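Kleine Küche, wenig Platz: So spüle ich von Hand, ohne dass alles im Chaos endet

Seit wir in die kleine Wohnung in Hebden gezogen sind, gibt es bei mir keine Spülmaschine mehr. Erst habe ich gejammert, inzwischen läuft es ganz gut (meistens jedenfalls!), und weil in den Kommentaren öfter danach gefragt wurde, schreibe ich meine Abläufe endlich mal auf. 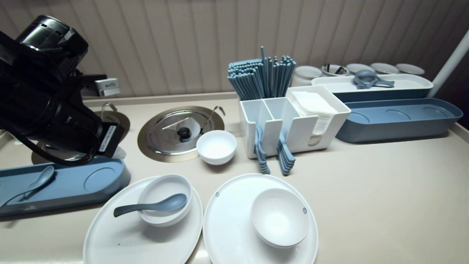

In welcher Reihenfolge spült man Geschirr am besten von Hand?

Vom Sauberen zum Schmutzigen: erst Gläser, dann Besteck und kleine Schälchen, danach Teller und Platten und ganz am Schluss Töpfe und alles Fettige. So bleibt das Wasser lange brauchbar und man muss es höchstens einmal wechseln.

Bevor das Wasser läuft

Ich räume zuerst die Arbeitsplatte frei, und zwar wirklich nur für das Geschirr. Zeitung weg, Brotkorb weg, Handy sowieso. Dann wird sortiert: große Servierplatten nach vorne, kleine Schüsseln daneben, Löffel auf eine Ablage. Runde Spülbecken sind hübsch, aber eine große ovale Platte passt nun mal nicht flach hinein, die muss man schräg halten und in zwei Etappen waschen. Wer so ein Becken mit Deckel hat, kann den zwischendurch auflegen und gewinnt ein Stück Stellfläche. Bitte nur leichte Sachen draufstellen, mir ist da schon mal ein Milchkännchen runtergerutscht.

Essensreste schabe ich mit dem Teigschaber ab, der geht besser als jedes Messer und macht keine Kratzer.

Das Spülen selbst

Wasser so heiß, wie die Hände es vertragen, und ein kleiner Spritzer Spülmittel. Ich nehme das von Terniretti, weil es kaum riecht, aber jedes andere tut es auch. Kleine Schalen stecke ich nicht ineinander ins Wasser, sonst saugen sie sich fest und man fummelt ewig daran herum. Bei Löffeln den Übergang zwischen Stiel und Laffe nicht vergessen, da sitzt immer noch was! Und Tabletts mit Vertiefungen: einmal mit der Bürste im Kreis durch jede Mulde, der Schwamm kommt nicht richtig an den Rand.

Danach kurz klar abspülen. Das habe ich früher weggelassen und mich über Schlieren auf dem weißen Geschirr gewundert.

Trocknen und wegräumen

Mein Abtropfgitter von Cistbridge ist winzig, also stehen Teller hochkant und Schüsseln liegen umgedreht auf einem Geschirrtuch. Nach 8 Minuten trockne ich nach, dann geht es viel schneller als bei tropfnassen Sachen. Edelstahl poliere ich sofort mit einem trockenen Tuch, sonst gibt es Kalkflecken, und unser Wasser ist leider ziemlich hart. Wenn doch welche da sind, hilft ein Schuss Essig auf dem Lappen. Hinterher gut nachwischen.

Am Mittwoch kommen bei mir zusätzlich die Bürste und die Siebe dran, die lege ich eine Weile in heißes Wasser mit etwas Soda. Die Beckenränder wische ich dabei gleich mit ab.

Ach ja, die großen Platten: Die stapele ich im Schrank ganz unten und lege Küchenpapier dazwischen. Wie ich den Schrank eingeräumt habe, zeige ich im nächsten Beitrag, da fehlt mir noch ein Regalbrett.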